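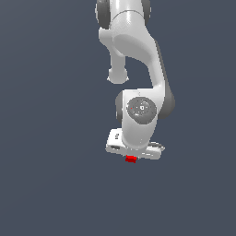 Shared Studio Buildings: Workshop Tips for Tenants

Maintenance notes for live/work units and rented studios
Last revised 5/16/18

These notes apply to artists renting space in converted commercial buildings, where the electrical service, drains and ventilation were sized for an earlier use. They assume a single unit with one sink, one exterior window and a lease that limits alterations. Check the lease first. Where it conflicts with anything below, the lease governs.

Before signing

Ask for the floor load rating in writing. Flat files full of paper, kilns, litho stones and presses concentrate weight on small feet, and a rating given as an average over the floor says little about a point load. Spread the feet of heavy equipment on plates that span at least two joists.

Measure the freight elevator door, the corridor turn and the unit door. The smallest of these is the largest object you can own. Measure on the diagonal as well; a stretched canvas will often go through a doorway at an angle when it will not go through square.

Run the tap for a minute and look at the drain. A slow drain in an empty unit will be a blocked drain in an occupied one.

Find out which walls are shared. Noise from a compressor travels further through the framing than through the air.

Electrical

Map the circuits on the first day. Plug a lamp into each outlet, switch breakers off in turn, and write the breaker number on a piece of tape inside the cover plate. Keep a copy of the map on the panel door.

A standard 15-amp circuit at 120 volts should carry no more than 1,440 watts of continuous load. A heat gun and a shop vacuum on the same circuit will usually trip it. Put heating tools on one circuit and motors on another.

Do not run a kiln, a dryer or a space heater from an extension cord. For other tools, use a cord of the same gauge as the tool lead or heavier, and uncoil it fully before use. A coiled cord under load retains heat.

Power strips go on the wall or the side of the bench, above the level of a spilled bucket.

Sink and water

Never wash plaster, clay, grout or gesso directly down a sink. Use the two-bucket method:

1. Wipe tools and brushes with a rag or paper towel until most of the material is off.
2. Rinse in the first bucket, working the bristles against the side.
3. Rinse again in the second bucket.
4. Leave both buckets overnight. Solids settle.
5. Pour the clear water down the sink through a fine strainer. Scrape the sludge into a lined box, let it dry, and dispose of it as the building's waste rules require.

This is for water-based materials only. Oil paint solvents, photo chemistry and etching solutions go in labeled, closed containers and leave by the local hazardous waste program. Pigments containing cadmium, cobalt or lead are handled the same way, including the rinse water.

If the sink is shared, fit a solids trap beneath it. The Walleck building has one on each floor, emptied every two weeks. A trap that is not emptied passes everything straight through.

Storing work on paper

Paper should be kept off concrete floors and away from exterior walls. Four inches of clearance is enough at floor level. Leave a gap behind flat files for air to move.

Interleave prints with unbuffered or buffered acid-free tissue depending on the process; most color photographs and cyanotypes want unbuffered. Glassine sticks to fresh ink, so wait until the ink is fully cured.

Aim for a steady relative humidity between 40 and 50 percent. Steady matters more than exact. A hygrometer that has not been checked is of limited use. To check one, put a bottle cap of table salt, dampened to a slurry, in a sealed bag with the instrument for eight hours. It should read 75. Note the difference and correct for it.

Racks for canvases

A simple vertical rack can be made from 2x4 uprights and plywood dividers. Space the dividers six inches apart; wider bays let canvases lean on each other. Line the bottom of each bay with carpet offcuts, pile side up. Store canvases face to face or back to back, so that no stretcher corner presses into a painted surface, and slip cardboard between them.

Fasten the rack to studs. If the lease prohibits fasteners in the wall, make the rack at least half as deep as it is tall and load the bottom first.

Ventilation and dust

A fan in a window should blow out, with a second opening on the opposite side of the room to supply air. With a single window and a closed door, very little air moves.

An air cleaner with a particle filter removes dust and does nothing for solvent vapor. That needs activated carbon or, better, outside air.

Do not dry-sweep. Mop, or use a vacuum with a HEPA filter. This applies with particular force to clay, where the dust contains silica.

Oily rags go in a self-closing metal can with a little water in it, emptied daily. Linseed oil heats as it cures, and a pile of rags in a corner can ignite without any outside source. Spread a single rag flat outdoors if no can is available.

Lighting

North light is useful for part of the day. For the rest, use lamps with a color rendering index of 90 or higher, all of the same color temperature. Mixing 3000 K and 5000 K lamps over one table makes color matching unreliable. Write the installation date on the base of each lamp in marker.

Open studio days

Clear a 36-inch path from the door to the far wall – wider if visitors will stand and look along it. Unplug tools, and lock or move blades. Put solvents in a cabinet. Tape down any cord that crosses the path, along its full length.

Hang work with the center at 57 inches from the floor and keep to that line throughout the unit. Two D-rings and two hooks hold a frame level; a single wire on a single hook will drift when the freight elevator runs.

Price labels survive better on foam board than on paper. Fix them with removable putty, and test the putty on a hidden patch of wall first.

Moving out

Patch holes with lightweight spackle, sand when dry, and prime before painting, or the patch will show through as a flat spot. Photograph the floor, the sink and each wall with the rooms empty. Send the photographs with the keys.

Corrections

The salt test was added at the suggestion of Hạnh Đào. Teodoro Figueroa supplied the rack dimensions. An earlier version gave the divider spacing as eight inches.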